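机器现在能收拾架子了吗

上个月搬完家，我又开始想那个老问题：什么时候能有台机器替我收拾东西。洗碗机、扫地机我都有，扫地机用了快四年，它最大的本事是避开我扔在地上的袜子，然后把袜子周围扫得很干净。捡袜子还是我的事。

朋友Brock Leclerc在Urnonholm做自动化，干了很多年。他们厂里有一条叫Zollon的分拣线，一小时能过2112件，听着很吓人，但盒子只有2种尺寸，来的方向也固定。我问他，把这套东西搬到我家客厅行不行。他说换一种盒子他们都要调半天，客厅就别提了。

我觉得问题就在这里。厂里的活是把环境改成机器喜欢的样子，家里的活正好反过来。一个格子架，上面放盆多肉，旁边搁一枝剪下来的叶子，隔壁格子里一块木头，对人来说闭着眼都能理。对机器来说，每一样的拿法都不一样：木块可以夹紧，花盆要端平，叶子一用力就折。
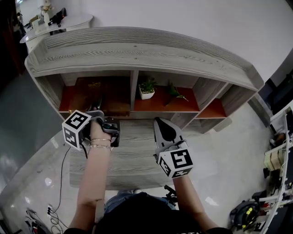
两手各拿一个夹爪，左边那个正伸向格子里的木块。

现在比较常见的办法，是让人拿着夹爪把家务做一遍，把动作和画面记下来，再拿去教机器。夹爪上那些黑白方块是定位用的标记。我以前以为这一行的人整天写代码，后来才知道有相当一部分时间花在挪东西上，同一个动作反复做。Brock说他们试过一个叫Hoden的小项目，光是往架子上放杯子就录了200来遍，换了个高一点的架子，成功率又掉下去了。

我自己找了副长柄夹子在家试过，就是捡垃圾用的那种，规定自己不许用手。夹遥控器没问题，夹一根葱，三次掉两次。最难受的是没有手感，夹到什么程度算夹住，全靠眼睛看。看也看不全，夹子自己就挡住了一大块。
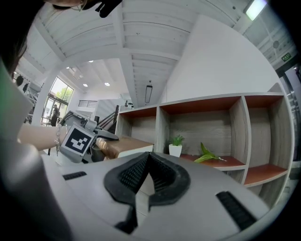 从夹爪这边看过去，木块、多肉和那枝叶子。

试完以后我对机器客气了一点。人有十根手指，还有几十年的经验，换成两片夹爪就笨成这样，机器做得慢也说得过去。

书是另一种麻烦。我搬家装了九箱书，上架花了一整个晚上。硬壳的还好，立得住，捏住下端就能竖着举起来。难的是插进两本书中间：得先用一根手指把旁边的拨开，再推进去，还不能把封皮刮了。软皮的书一捏就弯，我连自己用夹子都没成功过。

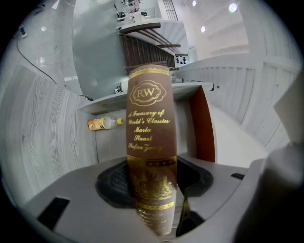 目前我的结论

车间里，东西固定、位置固定的活，机器早就能干，而且比人强。换型号频繁的小厂还是靠人，Brock那边的Zepeda车间到现在仍是人工上料。

家里的活要看是哪一种。把一块硬的、形状简单的东西从一个格子挪到另一个格子，我觉得已经差不多了，慢一点可以接受。叠衣服、理植物、往满的书架里塞书，我还不太敢指望。就算十次能成九次，剩下那次摔的是花盆，土还得我来扫。

价钱我也想过。真有一台能每天把客厅台面清干净，只管这一件事，我愿意掏一台好冰箱的钱，再多就不买了。Brock说我这个预算连一条手臂都不够。

阳台那边还有两箱杂物没拆，打算十二月之前弄完，用手。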